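Tautahi Evening Classes: progress report to the Grarodik Fund
24 December 2022

We are very happy to send you this second report, and there is a lot of good news in it! Your grant has now carried us through a full autumn of free language and cooking classes at the Tretent hall. Enrollment reached 126 learners by the end of November, well past what we wrote in our plan, and the beginners' group had to be split in two.
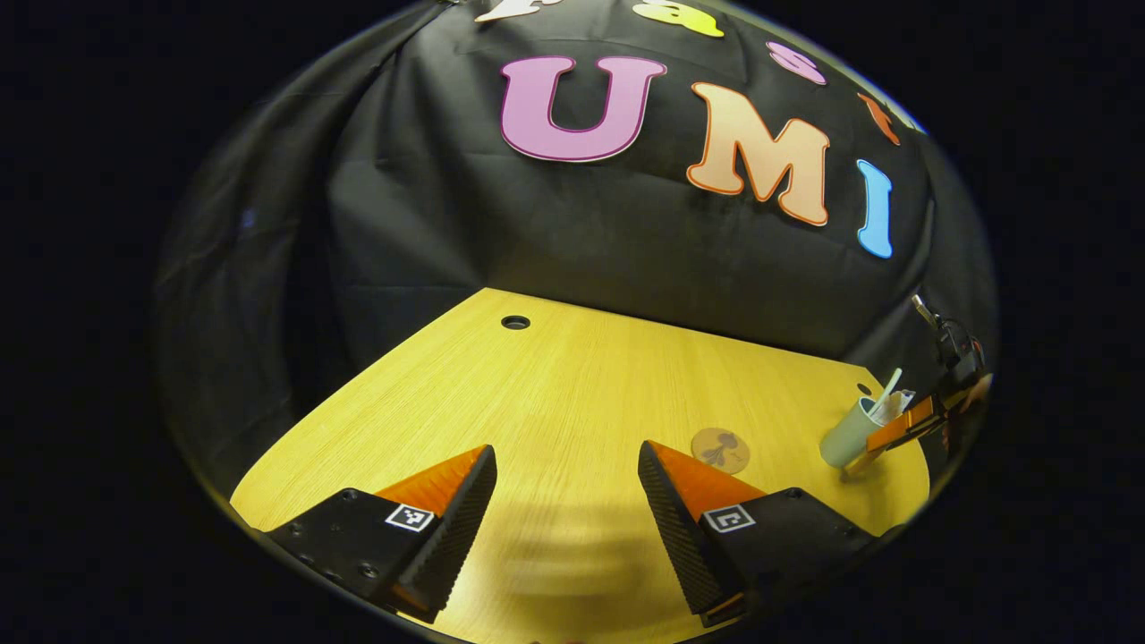 The cooking evenings have grown fastest. We ran 11 of them, each built around one dish and the words that go with it, and people stayed long after the washing up to keep talking (the dumpling night went on until the lights had to go off). Seven learners have since asked to lead an evening themselves, and we have said yes to every one.

Spending is on track. The new stove came in under budget, so we moved the difference to bus passes for families coming in from Drelalska. Those passes have made a real change to attendance on cold nights. Textbooks arrived three weeks late, and the intermediate class worked from copies until then.

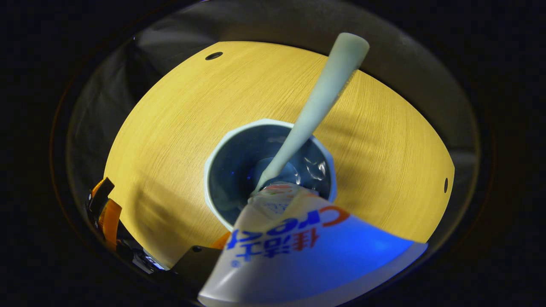
White cup with a blue-gray inside, on the table.

Next term we want to add a daytime class for parents with small children. The room is booked and we have one teacher confirmed, with a second still to find. If both classes fill, we could have up to 146 learners by spring. A full list of costs is attached, and we would love to have you visit on a cooking night.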